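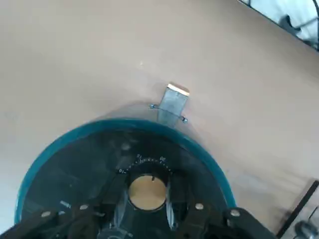

Teal-rimmed disc on the beige table, with the metal clip at its top edge.

# Vevmont Small Parts: tabletop set

Version notes, Nov 15, 2023

Pictures of small household and workshop parts laid out on a plain table. The set holds more than 2,000 pictures in 11 folders, one folder per kind of part.

## Contents

- `discs/` - round parts with a rim, with or without a centre hole
- `clips/` - flat metal clips, loose or still attached
- `wire/` - bent and straight wire, beaded ends included
- `lids/`, `rings/`, `knobs/` and the rest are listed in `folders.txt`

A part made of several pieces goes under its largest piece. A disc with a clip on it is in `discs/` and has `clip` in the tags column.

## Labels

Colour is given for the rim and the face separately. Use the plain names in `colours.txt` (teal, not blue-green). Glossy faces pick up reflections - do not label these as marks or scratches. If only part of an item shows, set `partial` to 1.

## Changes

The Juvari folder was merged into `lids/` in August. 18 duplicates removed from `rings/`.

## Known problems

Sizes are missing for 10 items in `knobs/`.

Search this project
Go

Related
Vulten Hinges and Catches
Ferri Drawer Fittings
Juvari Lids (old)

Contact | © Vevmont 2023 | Back to top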